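3.2 Small objects and the red covering

The households in Ollham and Midtbø were asked to list the small things that gather on a table or desk during an ordinary week. The 24 lists came to 200 entries, and 126 were left once repeats had been merged. Most were stationery, packaging and odd bits that the household could not place in any one room. A selection of such things was then laid out on a red covering.
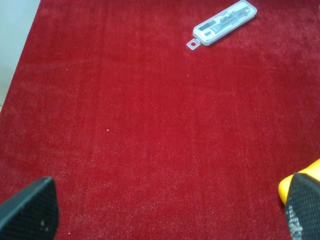
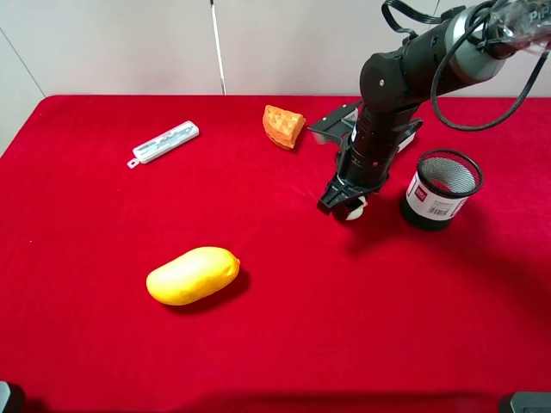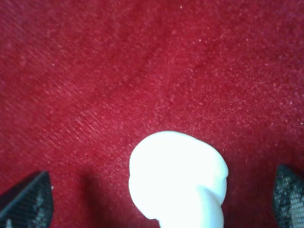 Figure 2. Small objects on the red covering. First: clear plastic case with hanging tab. Second: mesh pen holder and orange wedge-shaped object. Third: rounded white object.

We chose red after a short trial in April at the Gutgate room, where a grey covering had made dark items tiresome to find. Red had its own drawbacks. Lint and pale fibres show up on the nap (Figure 2, third picture), and Sandberg brushed it down between sittings. Streaks in the pile were ignored, as they did not affect where people put things.

The clear case was kept closed. Its contents are dark and fitted into moulded compartments, and with the lid down they are hard to make out. People who tidy by use want to know what is inside a case before putting it away, while people who tidy by shape will stand or stack it with other packaging. Both habits came up in the interviews. The tab with the punched hole mattered more than we had expected, and several households told us they keep shop packaging of this type for as long as it can be hung from something.

The pen holder was treated as an object and also as a place for other objects. It still had its printed band with the barcode, and we left that on. Amini argued for removing it, on the grounds that a label marks a thing as new and so not yet part of the household's belongings. We agree that this may have some effect and return to it in section 5.

The orange wedge and the white piece were included as items without a settled home. The wedge has a raised grid on its surface and was called both a waffle and a sponge when we agreed our working names. In the coding we used "orange wedge" and "white piece" throughout, so that a name would not suggest the kitchen or the toy box.

Contact: Leonie Kereama, Skirnance working papers. Back to top

Comments

Yasmine Mansour: Was the grey covering the same material as the red one? Pile might matter as much as colour if things have to stand upright.

Leonie Kereama: No, the grey was a flat weave. We will add a line on this in the next version.

Mared Gape: I would have sided with Amini on the label. In our house nothing gets a proper place until the sticker is off.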